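Visit report: open afternoon at the Skuseck handling lab

Skuseck opened its handling lab to outside visitors in October, and I went along with Gergely Veres from our packaging line. The invitation promised a look at how demonstration data for two-handed tasks is collected and what becomes of it afterward. We signed in at 1 p.m. and were out a little before 5.

Getting in

Parking is behind the main building and the entrance is on the opposite side, so allow extra time. Badges were printed at the desk. Photography was permitted in the collection room and in the hallway, but not in the training room. Our group had 8 people in it, mostly from small manufacturers, plus two from a technical college.

Jolán Antal, who runs collection, gave a short introduction. Skuseck does not program its arms motion by motion for this kind of work. People carry out the task by hand with instrumented grippers, the recordings are checked, and a policy is trained on what passes the check. The project is called Cokine internally. It currently covers desk items: pens, clips, small boxes and lids.

The collection room

The room is smaller than I expected from the website. It is carpeted and has dark curtains on either side of the work area. The task on show was sorting pens into a divided container. The operator wears nothing special on the hands and holds one gripper in each. The instruction is to use the grippers for every contact with the objects.
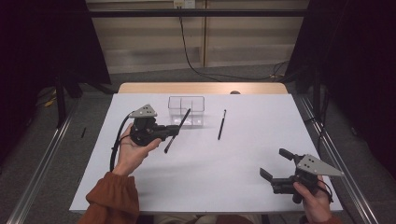
Pen task at the white table, with one pen held in the left gripper.

The container is clear plastic. Gergely asked whether that was deliberate, as transparent parts give our own vision system trouble. Antal confirmed it was. An earlier round used an opaque box, and the resulting policy did poorly when the box was changed. Clear walls were added to the object list after that.

Joris De Haan, the operator trainer, explained the working rules. An episode starts with both grippers open and ends when the last pen is released. The start positions of the pens are changed between episodes. A dropped pen does not end an episode if it stays on the table. If it leaves the table, the episode is marked and set aside, and a spare is used for the next one. Operators change over every 25 minutes. De Haan said wrist fatigue shows up in the recordings before the operators report it – the approach to the object becomes slower and less direct.

The Cokine pen set stood at 2426 accepted episodes on the day of our visit. Of the episodes recorded in the most recent week, 87 percent had passed the check. The usual grounds for rejection are a hand covering the object for too long and tracking loss during fast turns.

Visitors were allowed to try. I found the jaws easy to close and hard to place accurately. A slim pen rolls when the fingers touch it off center, and it took me 5 attempts to get one upright over a compartment. Gergely managed it on his second. The weight is acceptable for a few minutes, though the cable pulls slightly on the wrist when the gripper is turned palm-up.

The view from the tool

A second station in the same room was given over to the gripper cameras. Gilles Collet, who looks after the hardware, went through what each camera needs to see: both fingertips, the object, and enough of the table to judge distance. The lens is wide, and straight edges bend toward the sides. He does not correct this before training.
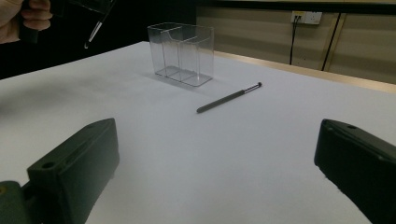 Questions and answers

The session was led by Jenő Orbán, the lab manager. The points relevant to us:

Calibration is checked at the start of each shift and takes four minutes. It is repeated after any knock to a mounting plate.

Lighting is kept constant within a session and varied between sessions. Zemix, a partner firm, repeats part of each task at its own site so that the data is not tied to one room.

Transfer to a robot is tested on a two-arm cell called Neves. We saw it through a window. It was powered down for maintenance, so there was no live run, and I can report nothing on cycle time or success rate. Orbán offered to send test results once they have been reviewed.

Cost per accepted episode was asked about twice and not answered.

Assessment

The collection method is well documented and the checking rules are clear. For our own line, the handling of transparent containers is the part worth following up. The missing robot run is a real gap – I would want to see Neves with our trays before discussing a trial. Gergely will send Skuseck two sample trays and the dimension sheet. A second visit depends on when the cell is back in service.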